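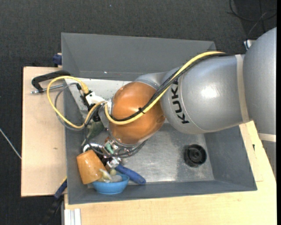 分拣间灰料箱的事，拖了整个夏天，总算坐下来谈了一回。时间是10月13日星期六上午，地点还是Prisura二楼那间小会议室，暖气没开，大家都穿着外套。记录是我做的，我叫蔡宛青，平时管备件和标签，写东西比较啰嗦，各位多包涵，有记错的地方直接在走廊里喊我就行。第一项议题就是箱底要不要处理。这只长方形的灰箱子，四壁是斜着往里收的，底面颜色比箱壁浅，偏银灰，上头划痕不少，还有一块一块发暗的斑，灯一照又泛着一片散开的亮光。大家就从这块箱底吵起，吵了将近半个上午。

到会的有Gudrun Wikström（主持，中途出去接了两次电话）、韩师傅、倪小满、梁工、包装组的阿昌，还有我。Nimosau那边原说要来一位，早上发消息说孩子发烧，请假了，他们的意见是提前写好发给我的，我在相关的地方念了。上次会的纪要没有人提修改，算通过。倪小满说上次把她的名字写成了“小曼”，我当场认错，已经改过来了。

一、箱底的划痕和暗斑

韩师傅先讲。他的意思很直接：划痕就是划痕，箱子是拿来装东西的，又不是拿来照脸的，底面磨花了不耽误用，花工夫去打磨纯属给自己找活干。他还举了他自己家里那口炒锅的例子，讲得挺长，我就不全记了，反正结论是那口锅现在还在炒菜。

小满不同意。她做盘点，每次低头看箱底找小零件，浅色的小垫圈落在亮的地方看不见，深色的落在暗斑上也看不见，她说眼睛都快看瞎了。她希望底面至少颜色均匀一点，哪怕整个都暗一些也好，最怕的就是一块亮一块暗。（我插一句，我完全站她这边！上个月找一颗小螺钉，我用手掌在箱底一寸一寸摸过去的，摸了一手灰。）

梁工问了一个挺关键的问题：那些暗斑到底是脏，还是表面磨掉了？在座的各说各的。阿昌认为是油印子，韩师傅认为是磨的，小满说两种都有。梁工说你们先别猜，擦一遍不就知道了，能擦掉的是脏，擦不掉的再讨论。大家安静了几秒钟，都觉得有道理，也都有点不好意思，怎么早没想到。

清洁剂用哪种，又扯了一会儿。仓库里现有的是Maillard的那种浓缩液，要兑水，桶还剩大半。阿昌嫌味道冲，说上回擦完包装台，中午饭都吃不下。Gudrun说兑稀一点，开着门擦。Nimosau的书面意见里也提到这一条，原话是“请在我方物料入箱之前完成清洁，并确认箱内没有残留气味”，我念完阿昌连连点头，说你看你看。

定下来的是：先拿一只箱子试擦，就用分拣位上现在这一只，擦左半边，右半边留着不动，方便对比。擦的人是阿昌和我。试擦完放一个晚上，第二天大家都去看一眼再说。打磨的事先不做，韩师傅对此表示满意，喝了一大口茶。

二、斜箱壁和码放

这一项是小满提的。箱壁是斜的，好处大家都知道，东西会自己往中间滑，伸手进去也顺。麻烦在于小纸盒靠着箱壁放不稳，底边翘着，上头再压一层就歪了。包装组以前用的是直壁的箱子，阿昌说他到现在都没改过习惯，总想贴着边码，一码就倒，倒了就骂人。

梁工建议散件和盒装的分开：散件进斜壁的灰箱，盒装的走直壁的旧箱。听着简单，可是旧箱子现在一部分借给了楼下，剩下的里头装着去年的说明书，谁也不舍得扔。韩师傅说说明书早该扔了，Gudrun说不能扔，里头有两种语言的版本是客户明确要求保留的。这里来回讲了好几轮，我承认中间有一段我没听，在想中午吃什么。

后来小满画了个草图，在箱底居中垫一块比底面小一圈的衬垫，盒子只码在衬垫上，离四边都留出空来。这样斜壁碰不到盒子，码几层都是正的。阿昌看了草图说这个行，不过衬垫得能拿出来，不然箱子没法洗。韩师傅说他车间里有边角料，可以先裁一块试试。梁工提醒裁之前量箱底，别量箱口，箱口比箱底大，去年就有人按箱口裁了一块，塞都塞不进去。（那个人是我，梁工很厚道，没有点名。）

衬垫用什么料没定。韩师傅倾向硬一点的板，小满想要软一点的，怕磕坏零件。Gudrun说两种各裁一块，用上一个星期，谁的好用谁的。我觉得这主意挺好，就是到时候肯定又要吵。

三、标签贴在哪里

终于轮到我的议题了！我准备了好久，还打印了几张样张，结果打印机的墨不匀，每张中间都有一道白的，被大家笑了一通。

现在的标签贴得很乱，有的在外侧，有的在箱口边上，还有的干脆写在胶带上。我提议统一贴到远端那面箱壁的内侧。那一面灰面又宽又哑光，不怎么反光，站在跟前一抬眼就能看见，比贴近身这一面好得多，近身这面窄窄一条，得探着身子才看得到字。

梁工支持。韩师傅担心内侧的标签会被零件蹭掉，他建议贴高一点，靠近箱口。阿昌说贴高了，箱子摞起来的时候上面那只会磨到。最后折中，贴在偏上的位置，离箱口留出一掌宽。一掌到底多宽，又因为韩师傅的手特别大吵了两句，Gudrun拍板按她的手算，她把手按在我的本子上描了一圈，我现在这一页纪要的草稿上就有一只手印，挺好看的。

小满顺带问，远端箱壁偏左、靠下的地方有一个很亮的小白点，是不是以前哪次标签没撕干净。我说不清楚，阿昌说像是反光，韩师傅说像漆点。梁工又说了那句话：擦一下不就知道了。好吧，并到第一项里，试擦的时候顺手看。

标签字号，我原来定的是20号字，小满嫌小，要40号。我当场把两种样张都贴在墙上，大家退到门口看，除了梁工（他刚配的新眼镜），都看不清20号的。于是定40号，只印箱号和物料名，规格不印了，印不下。箱号接着旧的往下编，下一个是1261，从这一号开始用新格式，旧箱子的标签坏一张换一张，不专门返工。

Nimosau的意见里希望标签上加他们的公司名。大家觉得可以加，但是放第二行，字小一点。我来跟他们回话。

四、新箱子要不要买

Gudrun在八月份问过Stekano的报价，带了打印件来传着看。她先声明这一项今天只听意见，不作决定，预算要等年底。

小满想要带盖的。阿昌想要轻一点的，说现在的箱子装满以后搬到推车上他腰疼。梁工关心能不能跟现有的套在一起放，斜壁箱子空的时候能一只套一只，省地方，买来的新箱子如果斜度不一样，套不进去就白搭。韩师傅的意见是不买。我问他为什么，他说就是不买。

我自己的想法是先买两只回来用用看，别一口气订一批。以前那批蓝色的小盒子就是教训，看样本册的时候人人都喜欢，到货了才发现扣子朝里，戴着手套根本扣不上，现在全在我柜子顶上放着，里面装着橡皮筋、别针和过年的红包袋。Gudrun把这条记下来了，说问问Stekano肯不肯借样品。

报价单上有一行运费大家都没看懂，说是满8只免运费，又在括号里写了一句“特殊规格除外”，可是哪些算特殊规格，翻遍两页纸也没写。Gudrun去问。

五、分拣位周围的整理

说到这一项的时候已经有人开始看表了，所以记得比较短。

分拣位边上那几样不该在那儿的东西，本周内各自领走：韩师傅的一卷砂纸，阿昌的保温杯（他说找了一个月），还有一把没人认领的折尺。折尺先放我这里，下周还没有人来要就归备件柜。

箱口不许再搭抹布。这一条是小满坚持要写进纪要的，她讲了三遍，我就写在这里了。抹布挂门后面的钩子，钩子不够我再去买。

收工以后箱子要清空再走，零件倒回各自的小盒，箱底用软刷子扫一遍。梁工问扫下来的碎屑倒哪里，阿昌说倒垃圾桶，小满说先过一遍筛子，她去年从碎屑里捡出来过好几颗能用的销子。听小满的。筛子在水槽下面，把手有点松，轻拿。

照明也提到了。箱底那片反光，多少跟头顶的灯有关系，小满觉得灯往旁边挪一点，低头找东西就没那么晃眼。梁工说挪灯要找电工，先试试在灯罩上加一层半透明的纸，便宜。我说纸会不会烤黄，他说那就加远一点。这一项由梁工去弄，弄之前跟大家说一声，别像上次那样，早上进门发现半间屋子是黑的。

六、其他

阿昌问能不能把分拣间的收音机调小声。韩师傅说收音机是他的，可以调小，不能换台。成交。

小满下个月休假，盘点由我代。她答应走之前把表格讲给我听一遍，我要求讲两遍。

Gudrun提醒大家领冬天的工作服，尺码表贴在更衣室门上，不填的一律按中号发，到时候不许抱怨。韩师傅当场让我替他填了特大号。

待办（我抄了一份贴在水壶旁边，接水的时候都看得见）：

蔡宛青、阿昌：试擦灰箱左半边的底面，Maillard浓缩液兑稀，开门通风，顺便看小白点擦不擦得掉。
韩师傅：按箱底尺寸裁衬垫，硬的软的各一块。
小满：把衬垫草图画清楚交给韩师傅，再写一份盒装件的码放办法，半页纸就够。
蔡宛青：40号字的新标签，从1261号开始；回复Nimosau关于公司名和清洁时间的两个问题。
Gudrun：问Stekano借样品的事，问清楚“特殊规格”指什么，再问一句新箱子能不能跟现有的套放。
梁工：灯罩的纸。
所有人：工作服尺码，还有抹布！

下次会的时间还没定，要看Nimosau那边什么时候有空，他们最好能来个人，光念书面意见，有问题也没法当场问。Gudrun会在群里发几个时间让大家选，选完请别再改。会议室钥匙我还回前台了，桌上剩的半袋花生在我抽屉里，想吃的来拿。

记录：蔡宛青

补一条，散会以后韩师傅又折回来讲的：衬垫四个角他打算裁成圆的，省得刮手，问大家有没有意见。小满当时还在，说没意见。别的人有意见的话，请在他动剪子之前去找他，他一般下午在。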